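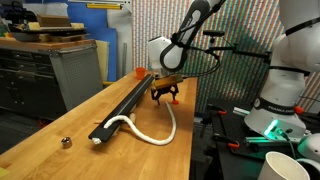

The long bench, with rope laid over the black rail.

Nassoro Koech runs the bench trials at Brorkik and wants the rope left slack. "A taut line tells you very little," he says. "Lay it over a rail and let it fall to the bench, and you see how the braid takes a bend."

The rope is white and thick, frayed at one end. Koech does not tape the ends. "Tape stiffens the last 40 mm, so the readings there are no use."

His colleague Tatu Kaijage keeps the records. Each length is bent 800 times, then measured again. "We stopped one at 705," she says. "The core had gone flat."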